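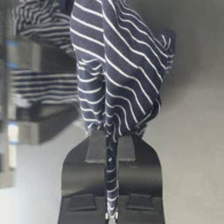
Ailsa Strachan

Section 3. Running the Garment Demonstration on Open Day

Read this section through once before the doors open. It assumes the arm is bolted down, the controller has been switched on, and you have signed for the key. If any of that comes as news, go back to Section 2.

The demonstration is simple to describe. The arm takes hold of a piece of striped knitwear, lifts it, and lays it down on the folding board. Visitors will have done the same thing at home that morning without applause. Your job is to let them see why it is hard for a machine, and to keep their sleeves away from it.

3.1 Before the first group

1. Open the Zostix panel and choose Visitor Mode. The speed limit changes to 326 millimeters per second. Do not raise it to impress anyone.

2. Check that the barrier stands 700 millimeters from the farthest point the arm can reach. Guadalupe Esquivel painted a line on the floor for this. Use the line and leave the tape measure in the drawer.

3. Wipe the gripping pads with a dry, lint-free cloth. No sprays.

4. Shake out the demonstration garments and pile them loosely at the pick station. Resist the urge to fold them. Everyone folds them the first time.

5. Put the wrist camera feed on the big screen. If the picture is black, take the lens cap off before you telephone Érica Lacerda.

6. Run one complete cycle with no visitors present. Keep a hand near the stop button.

Note: Stripes are the best thing to show a crowd. When the cloth is gathered between the fingers, the white lines bend and bunch together, and people at the back can follow the folds on the screen. Plain navy looks like a dark lump doing nothing in particular.

3.2 The talk

1. Let the group settle along the barrier. Small children go in front, tall uncles go behind.

2. Say what the arm is about to do, in one sentence. The long version is in Appendix B and should stay there.

3. Press Start. Wait for the fingers to close before you speak again.

4. Press Hold once the garment is up. Point to the screen and show where the cloth narrows at the grip. A twisted strip may be caught in the gap between the fingers, with the rest bunched up over the pads. This is a good moment to explain that a box keeps its shape when you pick it up and a shirt has other plans.

5. Press Resume and let the arm finish. Do not narrate the laying down. It is slow, and silence makes it look deliberate.

6. Take questions. The first will be whether it can do fitted sheets. The answer is no.

Caution: Hold is a pause and leaves the motors powered. Never reach over the barrier during Hold, including to straighten a collar. Press Stop, wait for the amber light to go out, and then reach.

3.3 When it goes wrong

The arm comes up with nothing. Press Home and start again. If it misses 3 times running, loosen the pile by hand, after pressing Stop.

The arm picks up two garments. Carry on. Visitors like this better than the intended result, and Raíssa Araújo has asked us to stop apologizing for it.

Cloth is wedged deep between the fingers. Press Stop, choose Open Slow, and support the garment from underneath while the fingers part. Do not pull. The knit will give before the gripper does, and replacements come out of the open day budget, such as it is.

Code 689 appears on the panel. The controller believes a finger has not closed all the way. Usually it is right, and a thick seam is in the way. Open, shift the garment, and press Clear. If the code returns with nothing in the grip, end the session and show the Bruvalel video.

Note: The Bruvalel video has no sound. You will have to supply your own enthusiasm.

3.4 Visitors who want a turn

Supervised visitors may press Start and Hold on the Tostow pendant. They may not jog the arm, change the speed, or offer a scarf they happen to be wearing. We use our own garments only. Buttons, zippers, and drawstrings stay out of the pile.

3.5 Closing down

1. Send the arm home with the fingers open and nothing in them.

2. Press Stop, then turn the key and remove it.

3. Bag the garments for washing and write the number of sessions in the log.

4. Return the key to Jucélia Seixas in person. Her pigeonhole does not count as Jucélia.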